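Household Support Skills, Unit 4
Handout: floors, bins and the stuff that sits on the floor

Read before the prac. Bring closed shoes and a pen, and your own gloves if you're fussy about size.

1. Order of work
Top down, dry before damp, bins before floors. Most people lost marks last term on order, not on effort. If you vacuum and then tip the bin you will be vacuuming again. Harkum checklist is the one we mark from, the old Bandara sheet is out of date so bin it.

2. Freestanding appliances
Air purifiers, heaters, dehumidifiers, fans. Students wipe the front and walk off. Wrong. Look at the sides, and look at what's been left on top – tissues, keys, mail, remote. Clear the top first, wipe it, put back only what the client wants there.

Perforated panels: off at the wall, soft brush on the vac, low suction, top to bottom. Then a barely damp microfibre. No spray straight onto the holes, ever. Spray the cloth. Dust packs in the holes near the floor worst so get down and look.

Glossy tops show every streak. Second dry cloth, fold it, turn it often.

Castors: roll the unit out, do the floor underneath, pick hair off the wheels, roll it back. Don't drag it by the cord. Rating label stays dry and stays readable, go round it.

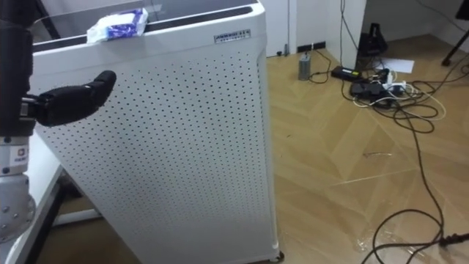
3. Waste bins
Small plastic room bins, the open kind. Tie off the liner, lift it out, check the bottom for whatever leaked. Rinse outside or in the laundry trough, never the kitchen sink. Neutral detergent, 4 mL to 900 mL water, that's the Karkitska dilution and it's on the bottle rack as well. Dry it properly before the new liner goes in or it will smell by tomorow.

Carrying: by the rim, held clear of the floor. Don't slide a bin along timber, grit underneath will scratch it. Keep it to one side so you can see where your feet are going, and watch for cords.

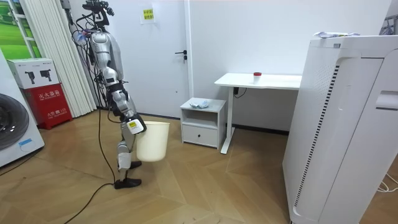
Timber floors next. Sweep or soft-head vac along the boards, edges first. Mop wrung out hard. Standing water gets in the joins and lifts them – 465 on your stock list is the flat mop, use that one and leave the string mop for the wet areas.

Cords across a walkway: report it, and reroute if the client says OK. Never mop over one.

Fire equipment. Wipe the outside of the cabinet only. Nothing gets stored on top or in front of it, and if something is there already, ask where it lives and write it down on the sheet.

Front loaders: door glass, seal, detergent drawer. Pull the seal back and wipe in the fold. Leave the door ajar after if there are no kids or pets in the house.

4. For the prac
37 minutes per pair, set up and pack down included. Read the Aditz cloth colour chart beforehand, p. 37 of the reader, we wont be going over it again in class. Completed checklist goes in the tray by the door before you leave.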